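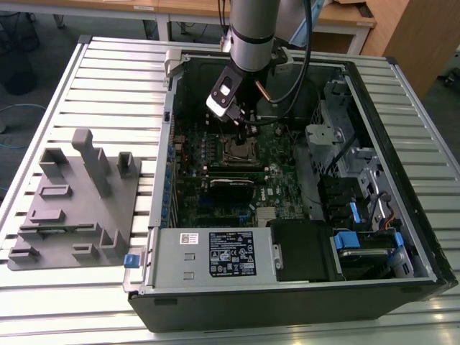 An open computer tower lying on its side, showing the motherboard and CPU socket

A computer case, also called a chassis or tower, is the enclosure that holds most of the parts of a desktop computer. It supports the motherboard, power supply and drives, guides air past the parts that give off heat, and keeps dust and fingers away from the circuits. Cases are usually made of steel or aluminum, often with plastic front panels.

Size and layout

Case sizes follow the motherboards they are meant to hold. The ATX layout, introduced by Intel in 1995, fixes the position of the mounting holes and the rear opening for connectors. Smaller layouts such as microATX and Mini-ITX share some of these mounting points, so a small board can often be fitted in a larger case. Large computer makers also use layouts of their own, and the boards and power supplies from those machines may not fit a standard case.

Early desktop cases lay flat with the monitor on top. Upright towers became common during the 1990s, when they could stand on the floor and leave the desk clear.

Access

Older cases had a single U-shaped cover held by screws at the back. Later designs use a removable side panel, fastened with thumbscrews or a latch. Expansion cards are held at the rear by screws or by plastic or metal clips. Work on the motherboard is easier with the tower on its side, as heavy coolers and cards then rest on the board instead of hanging from it.

Cooling

Most cases draw cool air in at the front and push warm air out at the back or top. Heat sinks carry heat away from the processor and other chips, and some use heat pipes, sealed tubes in which a small amount of fluid evaporates and condenses. Dust filters need regular cleaning, as a blocked filter reduces airflow.

Small makers

Alongside the large brands, a number of workshops build cases in short runs. Drustik, founded by Crisóforo Cárdenas in the town of Cisneros, sold more than 500 of its Mesanach model, a steel tower with room for 2 power supplies. Its successor, the Grelosix, was designed by Itzel Montes and made in a run of 236. It dropped the second power supply bay and was 40 millimeters shorter.

Disposal

Steel and aluminum cases can be recycled as scrap metal once the electronics are removed. Many are reused instead, as a standard case can outlast several motherboards.

See also
Motherboard
Power supply unit
Heat sink
Rack mount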